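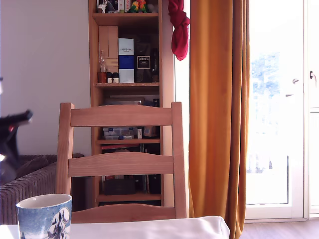

誰も座らない椅子を食卓に置いておくのは冷蔵庫に空の牛乳パックを戻すのと同じだ、と Ya-wen Yu は言う。場所だけ取って役に立たない、見るたびに少しがっかりする、だから早く誰かにあげるか、せめて自分で座れ、と。

座っている。週に一回くらいは。

うちの食卓のまわりでいちばん姿がいいのは、この梯子背の椅子だ。後ろ脚がそのまま上に伸びて、てっぺんが丸く落としてあり、そのあいだに幅のある横板がゆるく曲がって渡っている。木は蜂蜜を薄めたような色で、昼の光が横から入ると木目がよく出る。つまり後ろから見るための椅子である。前に回って腰を下ろすと、横板の下のほうのやつが、ちょうど背骨の、ふだん意識しないで暮らしている場所に当たる。二十分で意識する。

買ったのは三月で、Skarstead という家具屋だった。店の奥に同じような椅子が壁に掛けてあって、その時点で気づくべきだったと思う。壁に掛けるのが似合う椅子というのは、だいたい壁に掛けておくのがいちばん楽な椅子だ。店の人は「長く座る方には、こちらの肘掛け付きもありますよ」と親切に教えてくれた。わたしは長く座る方である。なのに「いえ、見た目がこっちなので」と答えた。店の人はそれ以上なにも言わなかった。プロだと思う。

## 棚に合わせたという話

椅子を選んだ理由は後ろの本棚だった。背が高くて幅の狭い、これも明るい色の木の棚で、前の部屋から持ってきた。前の部屋では廊下の突き当たりに置いていて、廊下が暗かったせいで、自分の棚が何色なのかをよく知らないまま四年暮らした。越してきて窓のそばに立ててみたら意外にいい色で、これに合う椅子が欲しい、となった。棚のために椅子を買ったわけだ。そして椅子を置いた場所は棚の真ん前で、今では棚のものを取るたびに椅子をどかしている。

本棚と書いたが、目の高さのあたりに本はない。いちおう言い訳をすると、越してきた日には本を入れるつもりで一段ずつ空けてあった。荷ほどきの途中で小さいものばかりが先に出てきて、とりあえず棚に置いた。「とりあえず」で置いたものが動いたためしは、うちでは一度もない。本の箱は寝室にまだあって、上に洗濯物が載っている。

上のほうの段には、こまごました箱だの置物だのが集まっていて、右の端におもちゃのオウムが二羽、寄り添ってとまっている。緑と黄色と赤の、部屋のほかのどことも相談せずに決めたような色だ。Chi-keung Hung が引っ越し祝いだと言って持ってきた。わたしは観葉植物を期待していた。彼は紙袋から一羽ずつ出して、向きをああでもないこうでもないと直し、満足して、うちのお茶を三杯飲んで帰った。

最初の一週間は、彼が次に来るまで出しておいて、そのあとしまおうと思っていた。彼はなかなか来なかった。そのうちに、朝カーテンを開けたとき最初に目が行くのがオウムになった。椅子も棚もソファもおとなしい色なので、部屋のなかで起きているのがあの鳥たちだけに見える日がある。一度、客が来る前に引き出しに入れてみたことがあるけれど、棚の右端がすうすうして落ち着かず、客が着くまでに戻した。客は Ya-wen だった。鳥については何も言わず、椅子について言った。冒頭のあれである。

## 下の段

その下の段はもっと説明しにくい。

左に細長い木の箱が立ててある。何かの入っていた箱で、いい箱だから取ってある。いい箱を捨てられないという病気は母方から来ていて、実家の押し入れには箱を入れるための箱がある。わたしのところはまだそこまで行っていないと言いたいところだが、この箱を振ると中で別の何かが鳴る。

箱の前に、透明なガラスの小瓶がある。琥珀色の液体が入っている。これが何なのか、わたしには分からない。ラベルを剥がしたのはたぶん自分で、剥がしたときには「見れば分かる」と思っていたはずだ。自分への信頼が厚すぎる。候補としては、家具の手入れ用の油、誰かの土産の酒、いつか作ろうとした何かのシロップ、の順に疑っている。蓋を開けて嗅げば一秒で終わる話なのに、嗅いでしまうと片づけなければならない。油なら椅子に塗らなければならないし、酒なら飲まなければならない。いまは光が当たるときれいなもの、という係を務めてもらっている。

隣に、黒っぽい蓋の小さな瓶が二つ並んでいる。これも台所から来たことまでは確かで、台所に戻ればいいだけの瓶だ。台所には台所の事情があり、戻る場所にはすでに別の瓶がいる。

先週の木曜、このあたりを全部どうにかしようと決めた。

## 木曜にやったこと

朝の九時に始めた。まずテーブルの上を空けて、棚のものを全部そこへ移し、棚板を拭き、要るものだけ戻す。片づけの本には必ずそう書いてある。全部出せ、と。書いた人の家には、全部出したあとに昼ごはんを食べる場所が別にあるのだろう。

テーブルには白い布を掛けている。これは汚れが目立つようにと思って白にした。目立てばすぐ洗うだろうという、自分を見張るための白だ。やってみると、目立つことには三日で慣れる。人間の目はよくできている。そのうえ布がテーブルに対して少し中途半端な大きさで、端のほうで角がへろっと下に折れる。引っぱって直すと反対側が足りなくなる。どちらの角を犠牲にするかを毎朝決めているようなもので、最近は右の角に泣いてもらっている。

その白い布の上に棚のものを並べていくと、蚤の市になった。しかも誰も来ないほうの蚤の市だ。オウムを先頭に、箱、瓶、瓶、また箱、ねじの入った封筒、片方だけのカフス、Arnmont と印刷された布の小袋。この小袋が何の付属品だったかでかなり考え込んだ。中には六角レンチが一本入っていて、うちに六角の穴のある家具は、わたしの知るかぎりない。

六角レンチをめぐって、友人の Ngan-ling Shek に電話をした。家具を組み立てるのを手伝ってくれたことがあるからだ。

「うちのじゃないよ」と彼女は言った。
「穴が合う家具がないんだけど」
「じゃあ、捨てなよ」
「でも何かの六角レンチなわけでしょう」
「何かって、なに」

ここで話は行き詰まった。それから彼女の上の階の水漏れの話になって、そちらのほうがずっと面白かったので四十分聞いた。立ったまま聞くのもなんなので梯子背の椅子に座った。二十分を過ぎたあたりから、例の横板が話に入ってきた。後半の水漏れの経緯をわたしがあまり覚えていないとしたら、椅子のせいである。

電話を切って、棚板を拭いた。棚板を拭くのは楽しかった。布が真っ黒になり、木がちゃんと木の色になって、この時点では本気で人生が変わると思っていた。棚が空っぽで、椅子の背がその前に立っていて、家具屋のカタログそのものだった。しばらく眺めた。眺めながら、マグカップでお茶を飲んだ。

マグカップのことも書いておく。外側が青のぶつぶつした地で、白い雪の木が描いてあり、縁と内側は白い。冬の柄だ。冬物の食器は春になったらしまうという暮らし方にあこがれていて、そのために箱まで用意したことがある。しかし毎朝手が伸びるのはこれで、八月にも雪の木で麦茶を飲んでいる。持ち手の太さがいいのだと思う。カップ売り場で柄ばかり見て買ってきたほかのカップは、みんな持ち手が細くて、奥のほうで出番を待っている。椅子と逆のことがここでは起きていて、そこから何か学べそうなものだが、学ぶ前にお茶が冷めた。

## 戻す

さて、戻す段になって問題が出た。要るものだけ戻す、という規則に照らすと、戻すものがほとんどないのだ。

六角レンチは要らない。片方のカフスは要らない。琥珀色の小瓶は、要るか要らないか以前に正体が要る。箱は、いい箱だ。オウムは規則の外にいる。

規則どおりにやれば棚は空になる。そうなると、本を入れられる。寝室から本の箱を運んできて開け、並べればいい。最初からそういう棚だったのだから。で、寝室に行き、洗濯物をどけ、箱を持ち上げようとして、持ち上がらなかった。引っ越しのとき、本は小さい箱に分けろとあれほど言われたのに、大きい箱に詰めたのだった。運んでくれた人たちは何も言わずに運んでくれた。今さら頭が下がる。

箱を寝室で開けて、何冊かずつ運ぶという手はある。手はあるのだが、箱のいちばん上に昔読んでいた推理小説があって、犯人を忘れていた。

ソファに移動した。灰色がかった茶色の、コーデュロイみたいな畝のあるソファで、こちらは見た目に関してどこからも褒められたことがない。肘掛けに頭を載せて寝ると、頬に畝の跡がつく。それでも家のなかで人がいちばん長くいる場所はここで、Ya-wen も椅子の悪口を言うときはここに座って言う。布地の溝にはビスケットの粉が入る。掃除機の細い口で吸うと一列ずつきれいになっていくのがちょっと気持ちよく、それをやりはじめると小一時間なくなる。木曜はやらなかった。犯人のほうが気になった。

犯人は義理の弟だった。読み終えたときには光の向きが変わっていて、テーブルの上にはまだ蚤の市が開いていた。夕飯をどこで食べるかという話になる。ひとり暮らしなので、なるといっても自分のなかでなるだけだが、それなりに揉めた。

結局、六時までに全部を棚に戻した。順番もほとんど元のままになった。細長い木の箱は左に立て、その前に小瓶、横に瓶ふたつ。どうせなら並びを変えようと小瓶を右にやってみたら、みょうに改まった感じになって、すぐ戻した。オウムは右の端。向きは Chi-keung が決めた向きに近いと思うが、あの人ほど真剣には直していない。六角レンチは布の小袋に入れて、これも戻した。何かの六角レンチなので。

変わったのは、棚板がきれいになったことと、カフスを捨てたことだ。

## 椅子のその後

書いているうちに、椅子をどうするのかとまた聞かれそうな気がしてきたので書いておく。

クッションを試した。薄いのと厚いのを借りてきた。薄いほうは横板に対してまったく無力で、厚いほうは座る位置が前に出るせいで、浅く腰かけた面接の人みたいになる。どちらも背中から見たときに、せっかくの横板が隠れる。後ろから見るための椅子の後ろを隠してどうする、ということで両方返した。貸してくれた Ngan-ling は「隠れて困るのは誰なの」と言っていた。いい質問だと思うが答えていない。

Skarstead で薦められた肘掛け付きのほうは、このあいだ通りがかりに窓から見たら、まだあった。相変わらず棚の色には合わなそうだった。座ってみるだけ座ってみようかと思って入り口まで行ったら、昼休みの札が出ていた。

いまは食事はソファ寄りの別の椅子でしている。脚の一本がわずかに短くて、スープのときだけ気をつければいい。梯子背のほうには、たまに上着が掛かる。丸い柱の先は上着の肩にちょうどよくて、型くずれもしない。これを Ya-wen に言うと、それは椅子ではなくて高いハンガーだと言われるので、まだ言っていない。ここは読んでいるらしいから、もう伝わったかもしれない。

小瓶はきのう、とうとう蓋をひねってみた。固くて開かなかった。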